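Refilling your bottles at the Laltell shop: your questions answered

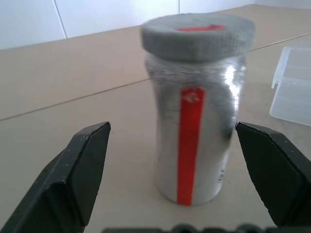

A bottle with a red stripe down the front.

We love getting questions about refilling, and we get plenty of them! These are the ones that come up most at the counter and in our inbox. If yours isn't covered, do ask us, in the shop or by email.

What can I refill?

Lots! Washing-up liquid, laundry liquid, fabric softener, hand soap, shampoo, conditioner, bath foam, white vinegar and all-purpose cleaner are always on tap. Olive oil and rapeseed oil live on the food side, next to the pasta and the oats. In March we usually add a floor cleaner for spring cleaning, and it smells wonderful (orange peel and a bit of pine).

Do I have to buy a special bottle from you?

Please don't! Any clean bottle with a lid that closes properly will do. Old shampoo bottles, squash bottles, jam jars, that flask at the back of the cupboard, bring them all in. If you get caught out, we keep a shelf of donated bottles by the door and you can take one for nothing.

How clean does it need to be?

For soaps and cleaners, a good rinse and a full dry. Water left in the bottom can make soap go off, so leave the bottle upside down overnight if you can. For food it needs a proper hot wash, and it must have held only food or drink before. We won't put oil into something that once held bleach, however well it has been scrubbed.

How do you work out the price?

By weight. Put your empty bottle on the scales with its lid off, press the green button and stick the label on. Fill it up, bring it to the till, and we take the weight of the bottle away from the total. So if your empty jar weighs 279 g and comes back at 701 g, you pay for what's inside and nothing else.

Can I keep the label on for next time?

Yes, and it saves you a step. Just check that the number is still readable. Labels do tend to come off in the dishwasher, so plenty of our regulars write the weight on the base in permanent pen, which works a treat.

Is there a smallest amount?

None at all. If you want two spoonfuls of conditioner for a weekend away, go for it! Small amounts are a lovely way to try a new scent before you commit to a big bottle.

Which laundry liquid would you pick for sensitive skin?

The unscented Dresteck one. It has no dye or perfume and it rinses out well at low temperatures. Everyone's skin is different though, so start with a small amount and wash one thing first.

Where do the soaps come from?

Most are made by Vorkance, who deliver in big drums and take the empties back to be filled again. The olive oil is from Marinho and comes in steel tanks. We're really fond of both.

Can I drop off a bag of bottles and collect them later?

You can. Leave them before 11 am with a note saying what goes in each one and how full you'd like it, and they'll be ready after 4 pm. Lids on, please, and your phone number on the bag.

My pump has stopped working. Any ideas?

Run hot water through it first, as dried soap is the usual culprit. If it's still stuck, we sell spare pumps in 2 sizes, and we're happy to help you find the one that fits.

Do you take cards?

Cards, cash and gift vouchers are all fine.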